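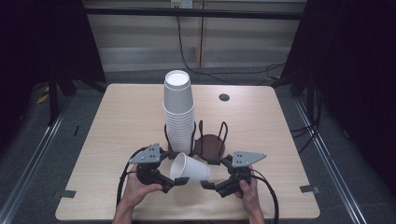
The Skalwood pair is a set of two hand-held grippers, sold as a kit for recording two-handed demonstrations, and I have had one on trial since early May. You hold one in each hand, work the fingers yourself, and the kit logs finger opening and hand position so that a robot arm fitted with the same fingers can be trained on the result. I wanted to know whether it was good enough for small, light, easily crushed things, so most of my testing has been done with white paper cups and a couple of wire cup holders. A cup lying on its side between the two grippers, one at the rim and one at the closed end, is a harder start than it looks. The wall gives under very little force, the cup rolls when touched off centre, and the pads have to arrive at nearly the same moment or one of them simply pushes it along the table.

First, the hardware. Each gripper has a grey metal plate on top, drilled with small holes, and a black jointed mechanism beneath it that carries the two fingers. The plate is where Skalwood expects you to bolt on whatever you are tracking with. The holes follow a regular metric pattern and took my own bracket without any filing. The fingers close in parallel over most of their travel, with a small amount of toe-in at the very end. I measured the toe-in at 2 degrees on the right-hand unit and could not measure any on the left. Skalwood's support desk told me this was within tolerance. It may well be, but the tolerance is not printed anywhere in the manual, and I think it should be.

The pads are the best part. They are soft enough to spread the load on a thin wall and firm enough that the cup does not creep once held. I ran 100 attempts at righting a tipped cup and setting it on its base, using both hands each time, and logged 80 as clean. I counted an attempt as clean if the cup ended upright with no visible crease. Of the failures, most came from the rim side. A rolled paper rim is stiff, but the wall just behind it is not, and a pad placed slightly too far back leaves a dent before you feel anything through the handle.

That brings me to my main complaint. There is very little feel. The linkage between thumb and finger has a spring in it, and the spring is stronger than the cup. You are squeezing the spring, in effect, and guessing at the rest. After an hour or so I had learned to watch the wall of the cup and ignore my hands, and my success rate went up accordingly. For harder objects (I tried a jam jar, a tape reel and a box of screws) this did not matter at all. For cups it matters a good deal, and a lighter spring would be a cheap fix. Morin, who make a competing set I used last year, supply two springs in the box and a hex key to change them. Their pads are worse, however, and their handles gave me a sore thumb.

Cables. There is one per gripper, thick and black, leaving from the outer side and looping round past the hand. The position of the exit is sensible and keeps the cable out of the space between the grippers. The stiffness is less sensible. With the hands held low over the table, the loop pushes back slightly on every turn of the wrist, and over a long session this becomes tiring. I ended up fixing each cable to my forearm with a hook-and-loop strap, leaving enough slack for a full wrist rotation, and that cured most of it. A thinner cable is listed as an accessory. I have not tried it.

Stack work went less well. Pulling the top cup from a tall nested stack needs one hand to steady and the other to lift, and the mechanism is bulky enough that the two units want to occupy the same space. The plates are what collide first. If you come in from opposite sides with the plates pointing outward there is room, but your elbows end up a long way apart, and I could not keep it up comfortably with the table at standing height. Dropping the table by 21 centimetres helped. If you are buying these for a fixed bench, check the height before you order anything.

The software is called Plollent and is included in the price. It records both hands to a single file, with one clock, and I found no drift between the two sides over a full Sunday morning of recording. Export is to plain text or to Plollent's own format. The plain text export drops the calibration values without warning, so keep the original file. There is a replay view, which is useful for spotting the moment at which the pads touched, and a trimming tool, which is slow. Calibration takes a few minutes per gripper and has to be repeated if you unplug either one.

Documentation is thin. The printed sheet covers assembly and nothing else. The longer manual is a download, and the section on mounting a tracker refers to a drawing that is missing from my copy. I wrote to the dealer in Drarthorpe and had a reply the same afternoon from Martti Lehtinen, who sent the drawing and also pointed out that I had one pad on back to front. He was right. The clean runs quoted above were all done after I had corrected it.

I shall keep the pair for another month. The next job is to repeat the cup runs with the thinner cables, if the dealer has them in stock, and then to swap the pads for a narrower set and see whether the denting behind the rim goes away. The results will go up as a separate post, with the log files attached.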